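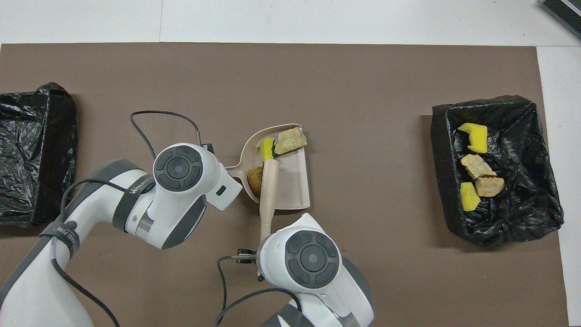

Humaira Farooqui

Tuesday, July 17, 2018

Up at 5 again. No reason. Lay there listening to the neighbor's sprinkler and thinking about the piano, then gave up and made coffee.

So the piano. Mom wants it gone from the Tranmont house before the buyers do their walkthrough and I am apparently the one in charge of it. Called the movers back in March and they said 522 dollars, fine, called again this morning and now it's 1000 because of the stairs. The stairs were there in March! I told them about the stairs. The woman was very nice about it and did not move one dollar.

Osian says sell it. Osian says sell everything, he'd sell the doorknobs. I said who is going to buy a piano with a dead F sharp and he said somebody's always learning. He's not wrong but I learned on it, and I don't want some kid in Pristach kicking the panel where I kicked it. Stupid. I know.

Lunch was crackers and the end of the lentils. Swept up after, floor was still gritty by the back door so did it twice. Need to buy dish soap, stamps, the small lightbulbs.

Then two hours on the phone about Mom's insurance. On hold for most of it. Got a person finally, got cut off, got a differnt person who had none of the notes from the first one. Wrote the claim number on my hand and then washed my hands. Had to call again.

Went out around 3 to get some air, too hot for it, came back. Tomatoes look awful. The yellow ones have split and something has been at the low leaves, and I forgot to water on Sunday so that's on me. Picked what was okay. The basil is all flower now.

Mom called at supper. She's decided the apartment is too quiet. Last week the apartment was too loud. She wants the blue chair moved to the window and I said I'd come Thursday and she said well if you're busy, in that voice. I said I'm not busy. I am so busy. She asked about the piano and I said it was handled.

Looked at the measurements after. If I get rid of the bookcase and turn the table sideways it could go on the long wall here, just. Bookcase was 18 dollars at a yard sale and has leaned ever since, so no tears there. But then where do the books go. The tuner would have to come too and I haven't even asked what that costs, and I bet the F sharp isn't the only one by now.

Played the Gondal tape while I washed up, the one Dad made off the radio. Side two still has him coughing at the end. Rewound it, played it over.

Told Osian I'm keeping the piano. He said ok. Then he said which wall. Then he went and got the tape measure and we found out I'd measured it wrong, it's longer than I thoght, the light switch is in the way.

Call movers back tomorrow. Ask about weekday price. Soap, stamps, bulbs. Bed.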